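Cokport Institute of Applied Science
Foundation Year: Laboratory Practice
Handout 2: Keeping Records at the Bench

Module leader: Shayne Lowther
Revised Jul 30, 2025

This handout supports the second lecture of the module. It should be read before the first practical session in August and kept in the front pocket of the laboratory notebook.

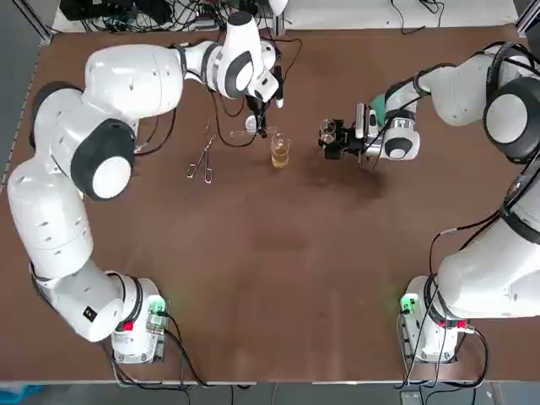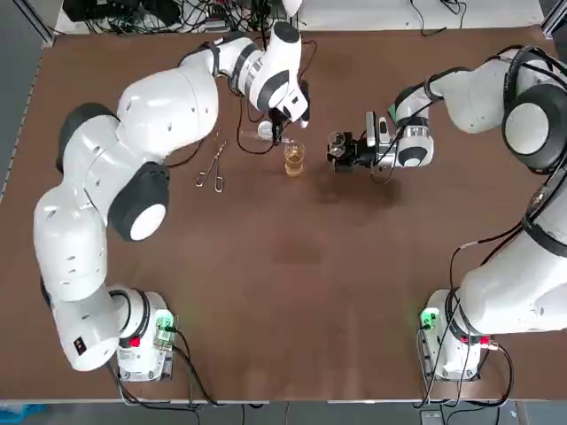 Fig. 2.1 (two views). Work at a large brown tabletop.

2.1 Purpose of the record

A laboratory record allows another competent person to repeat the work without speaking to the person who carried it out. It is also the evidence on which any report, claim or correction will rest. Students sometimes treat the notebook as a rough draft from which a fair copy will later be made. The Institute does not accept fair copies. The entry written at the time of the work is the record, including its crossings-out.

A record has three kinds of reader. The first is the author, who will return to it after weeks or months and will have forgotten most of the detail. The second is a colleague who takes over the work. The third is an examiner or auditor, who may know little of the project and will judge the entry only by what is on the page.

2.2 The notebook

Notebooks are issued by the laboratory office and remain the property of the Institute. Each has bound and numbered pages. Loose sheets, spiral pads and paper towels are not acceptable, even for a single weighing. Pages must not be removed. A page left blank by mistake is struck through with one diagonal line and initialled.

Entries are made in permanent black or blue ink. Pencil may be used for sketches of apparatus, provided that the labels are in ink. The first two pages are reserved for the contents list, which is completed as the term proceeds.

2.3 What an entry contains

Every entry begins on a new page with the title of the work, the date and the names of those taking part. The aim follows in one or two sentences. Materials are then listed with supplier, grade and batch number where these are known. Instruments are identified by their inventory number, and the date of the last calibration check is copied from the label.

The method is written in the past tense and records what was done. Where a printed procedure was followed, it is enough to cite its number and issue, but any departure from it must be stated in full. "As per sheet" is not sufficient if the sheet calls for 10 minutes of stirring and the student stirred for longer.

Readings are entered directly, with units, to the precision that the instrument allows. A balance display of 3000 mg is entered as 3000 mg. Conversion to grams is a calculation and belongs in the section beneath, where it can be checked.

2.4 Corrections

An error is struck out with a single line so that the original remains legible. The correct value is written beside it, with initials, the date and a brief reason. Correction fluid and overwriting are not permitted. A reading must not be struck out only on the ground that it disagrees with the others. It stays in the record, and the decision to leave it out of the analysis is explained there.

The Merkus case, discussed in the lecture, turned on this point. One value of 76 had been altered to agree with its neighbours, and no reason was given. The later review was unable to say whether the original reading or the alteration was sound, and the whole series had to be set aside.

2.5 Printed and electronic material

Instrument printouts are pasted flat on the page and signed across the join. Prints on heat-sensitive paper fade and should be photocopied first. Files too large to print are saved in the module folder, and the full file name is written in the notebook at the point where the data were obtained.

2.6 Witnessing

At the end of each session the demonstrator reads and countersigns the entry. The signature confirms that the entry was present and complete when it was read. It does not confirm that the results are correct.

Preparation for the practical

Read the Stostavell guide to notebook practice, sections 1 and 2, and the extract from Chiu on units, both of which are in the module folder. Bring the notebook, a permanent pen and a ruler. Notebooks are collected at the end of the session and returned with written comments at the following lecture.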